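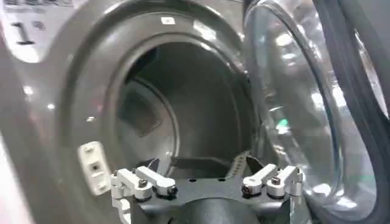 4 min read

Search this blog
Type and press Enter

The laundry room of our building, and what I learned in it

When I moved to the Pundard building I was told that there is a laundry room and that it is "very easy". I want to write down how it went, also for my cousins, who asked me why all my white shirts are now the colour of weak tea.

In Laxdal, where I grew up, we had one washing machine and it stood in the bathroom. It had a knob with letters from A to K, and my mother used only C. I am not sure that any of us ever tried the other letters. So I came to this country with very little experience and with 23 pieces of dirty clothing in a suitcase, which I had carried with me through two weeks of travelling.

The machines here are big and dark grey and they look quite serious. The two I use stand side by side against the white wall, and they are the same in shape. Both of them also have the number 1. For the first weeks I thought that this was a mistake, or that one was a spare for the other. The difference is in one character. On the left one is written 智慧烘 and on the right one 智慧洗, with "Smart wash" in small English letters. The last character is the important one. 洗 is to wash and 烘 is to dry with heat. I knew 洗 already from the sign for the toilets, but 烘 I had never met, and I took it for a second kind of washing.

You can guess what I did. I put my dirty shirts into the dryer, added the powder, and went upstairs to wait. The programme took 61 minutes. When I came back the shirts were warm, quite stiff, and full of white powder in all the seams. I then washed them in the right machine, together with a brown towel, and from there comes the colour of tea.

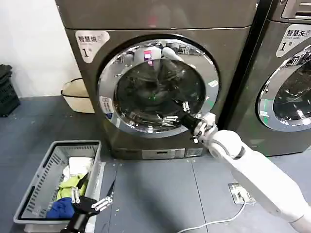

After this I made some rules for myself. I read the whole label before I open any door, also when I am tired. I look with my hand inside the drum before I put anything in, and I turn it once around, as a sock likes to stay behind the paddle where it is too dark to see it. In one month I found three socks, none of them mine, and a very nice wooden button. I put them on the window sill in the corridor. The button went the same evening, the socks are still there.

I also changed the powder. Now I use Besance, the liquid one, in the bottle of 450 ml. It smells a little of pears and it does not make lumps. It is more expensive than the powder from the Fisurard shop at the corner, but a bottle lasts me long enough and I am content with it.

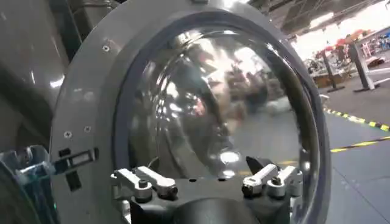
Closing the door was another thing I had to learn. At home our door was light and you could push it with the knee. A door of this kind has a thick ring and a glass that comes out like a bowl, and when I was careless the sleeve of a shirt would sit between the glass and the rubber and nothing would start. I stood there many times pressing the button again and again. Now I look first at the side of the ring, at the black slot for the latch, so that no cloth is hanging near it, and after that I push with the flat hand until I hear the click. The glass is so shiny that I see mostly the room in it — the lamps, and myself bent like in a spoon — so it does not help much to look through it.

I would like to say that I do laundry well now, but last week I dried a wool jumper. It cost me 126 when it was new and it would fit my smallest niece today. I have put it in the parcel for her, with two packets of tea and a letter. If somebody knows whether wool can be stretched back, please write it in the comments, I have one more jumper in the same colour and I am afraid to touch it.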